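About Marby

Marby is a mending school. We teach people to repair clothes and household linens by hand and by machine, at kitchen-table level and well beyond it, and we have a wonderful time doing it. Most of our students come in with one particular thing in a bag -- a sweater with a moth hole, a coat whose lining has given up, a tablecloth that was somebody's grandmother's -- and leave wanting to go through the whole closet.

The school was started by Meriem Ramadan, who trained as a tailor and spent years doing alterations in the back of a dry cleaner. Customers kept asking her how she did things. She kept showing them, across the counter, with a line forming behind. One slow winter she pushed two tables together after closing and taught four of those customers to darn socks. They came back the next Wednesday with friends, and the Wednesday class has never really stopped. It's still our beginner night, it still starts with socks, and Meriem still teaches it whenever she can get her name on the schedule ahead of the rest of us.

We moved into our current space on Budard Street after the dry cleaner closed. It has 2080 square feet on one floor, big north windows, and a heating system with opinions. Before us it was a carpet showroom, and we still find tufts. The front room is for classes. The middle room has the machines, the pressing table and the thread wall. The back is storage, plus a sink where we do dyeing and test washing, so please don't leave your lunch on that counter.

What we teach

Beginner Hand Mending runs for six weeks and covers running stitch, backstitch, whipstitch, ladder stitch, sewing on buttons so that they stay on, hems, and plain darning. That sounds like a lot and it goes quickly. You need no experience at all. We've had students who had never threaded a needle and we've had retired upholsterers who wanted to get better at small work, sometimes at the same table, and both kinds of people are a pleasure to teach.

After that you can go in any direction you like. Knit Repair gets into Swiss darning, picking up dropped stitches, and reknitting cuffs and elbows. Machine Mending covers zippers, jeans, pockets and linings. Invisible Mending is our longest course and probably our most stubborn one. You learn to pull threads from a seam allowance and weave them back across a hole in the same pattern as the original cloth, which takes patience, strong light and, for most of us, reading glasses. And Visible Mending is the loud, happy one, with patches and bright threads and people holding up their knees to show each other.
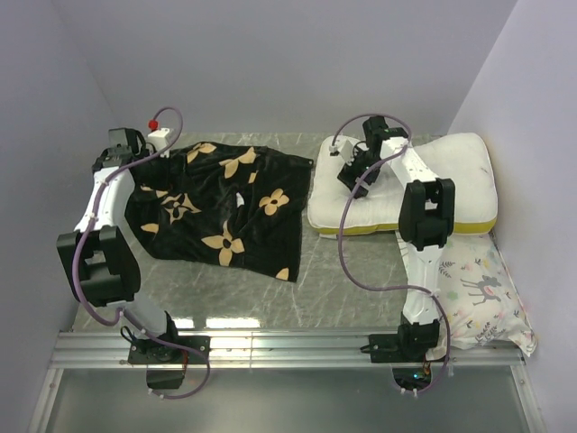 Black fabric deserves its own class, so we gave it one. It eats light. Stitches you could place perfectly well on blue denim simply vanish, and the weave is so hard to read that students find themselves mending by feel. Two blacks almost never match, either: one leans brown, one leans green, and a thread that looked right under the ceiling lamp turns purple by the window. We start by thinking about what's under the work. A black cloth on a gray marble-patterned tabletop is easy to see as a shape, and you can find its edges and smooth it flat before you pick up a needle. Put the same piece on your dark jeans and you're lost. For holes, we slide a scrap of white cotton underneath, and the gap shows up right away. Side light helps more than strong light. So does waxing the thread, and so does taking a break before you're tired. By the third week, people are bringing in the black pants they'd hidden at the bottom of the drawer, and there is real cheering when the first pair comes out right.

How a class works

Classes are small. The teacher demonstrates, everyone tries it on a practice swatch, and then you move to your own piece. We're firm about the swatch. Even people who have sewn for decades do one, and they often grumble, and then they often do a second one for fun.

You'll hear us say "rip it out" a lot, and we hope you'll hear it kindly. Ripping out is part of the work. Meriem keeps a box of her own early darns by the front door, lumpy ones, puckered ones, one that is sewn straight through both sides of a sock, and new students are welcome to dig around in it.

We lend all the tools you need during class: needles, snips, hoops, darning mushrooms, pins. You're welcome to bring your own. Our machines are Zendex mechanicals, heavy old things that we bought secondhand and service ourselves, and they'll go through four layers of denim without complaint as long as you've changed the needle. Please change the needle.

The thread wall

If you've visited, you probably remember the thread wall. It holds 4000 spools, nearly all of them donated, arranged by color and then by fiber. People clear out a relative's sewing room and can't bear to throw the thread away, and we're so glad they can't. Old cotton and silk come in colors you can't buy now -- a certain dusty rose, a mustard that is exactly the color of 1970s curtains -- and they're often the only match for an older garment. We test every spool before it goes up. Hold a length between both hands and give it a quick tug. If it snaps without a fight, it goes in the basting drawer.

Students can use anything on the wall for class projects. If you take the end of a spool, write the color on the sheet so we know to look for another.

The Yusuf Room

Our little library is called the Yusuf Room, after the tailor who taught Meriem and whose pattern books started the collection. It has 368 books and pamphlets on sewing, weaving, laundry and fabric care, including a whole shelf of household manuals with very strict views on starch. Anyone can come in and read during open hours. Borrowing is for current students. The chair by the radiator is the best chair in the building and the staff will try to get there first.

Open Bench

Saturday afternoons are Open Bench. You don't have to be enrolled in anything. Bring what you're working on, sit down, and ask for help if you want it. A teacher is always in the room, but much of the teaching at Open Bench comes from the person in the next seat. Somebody is turning a shirt collar, somebody is swearing softly at a zipper, somebody's kid is sorting buttons by size. We ask for a small contribution toward tea and needles, and if that's difficult this month, come anyway.

We do get asked to take in repairs. We're a school and don't run a mending service, though we keep a list of menders nearby whose work we like, and we'll gladly look at a piece and tell you whether it's a beginner job. More things are beginner jobs than you'd expect. Torn pocket corners, for instance! Fifteen minutes, a scrap of twill tape, done.

What we care about

We like clothes that have been worn for a long time. We like knowing how a thing was put together, and you find that out fastest when it comes apart. We also try to be sensible. Some garments are finished, and part of learning to mend is learning to see when the cloth around the hole is too thin to hold a stitch. Those become patches, stuffing and practice swatches.

We keep our prices as low as the rent allows, and every course has a couple of places at a reduced fee. You don't have to explain why you need one. Just tick the box when you register.

Visiting and getting in touch

New courses are posted each season, and the winter list goes up in December. Beginner Hand Mending fills first, so if that's the one you want, put your name on the waiting list early. Enrolled students get an email with the supply list and directions to the side door, which sticks. Push low, near the hinge.

For groups, we can come to you. We've taught in libraries, a church basement, a fire station and one very long office hallway. Our biggest event so far was a community darning night with 200 people and nowhere near enough scissors, and we'd happily do it again with more scissors.

If you have thread, buttons, wool scraps or old sewing books to give away, please call before dropping them off so someone is here to help you carry them in. We can't take fabric yardage at the moment. The storage room is full, mostly of corduroy.

Last updated: December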